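Startseite › Haushaltsrobotik › Zubehör & Nachrüstung

Lesezeit: 4 Minuten

Wir verwenden Cookies, um unser Angebot zu verbessern. Mit der weiteren Nutzung der Seite erklären Sie sich damit einverstanden. Mehr erfahren / Verstanden

Skoddale Spritzschutzmanschette für Roboterhände, Paar

Nachrüstmanschette für den Übergang zwischen Hand und Unterarm. Passend für humanoide Roboter der Baureihe Palavano, linke und rechte Ausführung im Set. Nicht geeignet für Geräte mit fest vergossenem Handgelenk.

Aktualisiert am 9.6.21: Sicherheitshinweis zur ersten Ausführung ergänzt

Wir verkaufen diese Manschette wieder, nachdem wir sie eine Weile aus dem Sortiment genommen hatten. Wer sie früher bei uns gekauft hat, sollte vor dem Weiterlesen auf das Etikett an der Innenseite schauen. Steht dort nur »Skoddale« ohne den Zusatz »II«, gehört das Teil nicht mehr an ein Gerät, das im Bad oder in der Küche arbeitet.

Was passiert ist

Bei der ersten Ausführung löste sich die Klebenaht an der Unterseite. Im Prospekt hieß es »dauerhaft dicht«, und daran hatten wir schon beim Auspacken unsere Zweifel. In unserem eigenen Dauerversuch war nach 14 Arbeitstagen Feuchtigkeit hinter der Naht. Der Roboter meldete zunächst gar nichts. Erst später blieb die rechte Hand beim Öffnen auf halbem Weg stehen, und im Protokoll tauchte ein Fehler des Handgelenksensors auf, den man auch für ein Kalibrierproblem hätte halten können. Genau das hat der Kundendienst von Palavano zuerst vermutet. Zweimal neu kalibriert, zweimal derselbe Fehler.

Beim Zerlegen fanden wir Kalkränder am Stecker. Das Wasser war vermutlich nicht von oben eingedrungen, sondern am Kabel entlanggelaufen. Die Manschette hielt es dann fest, wo es ohne sie vielleicht abgetropft wäre. Ein Schutz, der Wasser sammelt, ist schlechter als gar keiner.

Warum das Handgelenk so empfindlich ist

Die Prüfungen der Hersteller laufen in der Regel mit gestrecktem Arm und sauberem Wasser von oben. Am Waschbecken arbeitet ein Roboter anders: Die Hand hängt tiefer als der Ellbogen, dann wieder höher, die Finger greifen über den Beckenrand, und der Unterarm liegt auf der Kante der Waschtischplatte. Dort steht nach dem Händewaschen oft Wasser. Dazu kommen Seife und Zahnpasta, die eine Dichtlippe auf Dauer stumpf machen.

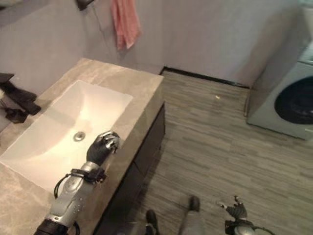

Auch das Kabel verdient mehr Aufmerksamkeit, als ihm die Montageanleitung gönnt. Liegt es in einer Schlaufe außen am Unterarm, muss der tiefste Punkt der Schlaufe vor der Manschette liegen und nicht darunter. Die Anleitung erwähnt das in einem Halbsatz auf Seite 8, ohne Zeichnung. Wir legen jeder Lieferung ein eigenes Blatt bei.

Was sich bei Ausführung II geändert hat

Die Naht ist jetzt verschweißt. An der Unterseite sitzen 2 Ablauföffnungen, die man nicht zukleben darf, auch wenn es verlockend aussieht. Der Klettverschluss ist einer Spange gewichen. Das Material ist laut Skoddale dasselbe, fühlt sich aber etwas steifer an.

Ob das reicht, wissen wir noch nicht. Unser Versuch mit der neuen Ausführung läuft, bisher ohne Befund, und soll im August enden. Die Angabe »für den täglichen Einsatz im Nassbereich« übernehmen wir deshalb nicht. Wir verkaufen die Manschette als Spritzschutz. Zum Eintauchen, für Putzarbeiten in der Dusche und für den Umgang mit scharfen Reinigern ist sie nicht gedacht.

Technische Angaben

Lieferumfang: Manschette links, Manschette rechts, Ersatzspange, Beiblatt zur Kabelführung
Farbe: Schwarz
Reinigung: feucht abwischen, nicht in die Maschine
Kontrolle: alle 4 Wochen abnehmen, Stecker und Innenseite ansehen
Gewährleistung: gesetzlich, Schäden am Roboter durch verstopfte Ablauföffnungen ausgenommen

Bei einer Störung

Bleibt eine Hand stehen oder schließt sie ungleichmäßig, den Roboter über den Notaus stillsetzen und vom Ladegerät trennen. Nicht an den Fingern ziehen. Die Manschette erst abnehmen, wenn der Arm spannungsfrei ist, und das Handgelenk nicht mit dem Föhn trocknen. Eine Neukalibrierung kann den Fehler kurz überdecken, bei uns kam er danach wieder.

Alternativen

Die Vollhandschuhe von Jemum decken auch die Finger ab, kosten aber deutlich Griffgefühl; bei glatten Zahnputzbechern hatten wir damit mehr Stürze als ohne. Rathnayake bietet eine Silikonhülle für den ganzen Unterarm an, unter der sich im Versuch Wärme staute. Beides führen wir auf Bestellung.

Umtausch der ersten Ausführung

Kostenlos, auch ohne Kassenbon, auch einzeln. Bitte trocken verpacken und die Seriennummer des Roboters beilegen. Wer bereits einen Sensorfehler hatte, schickt uns am besten das Protokoll mit.

Schlagwörter: Handgelenk, Nassbereich, Rückruf, Skoddale, Spritzschutz

Newsletter: Neue Produkte und Sicherheitshinweise einmal im Monat per E-Mail. Abmeldung jederzeit möglich.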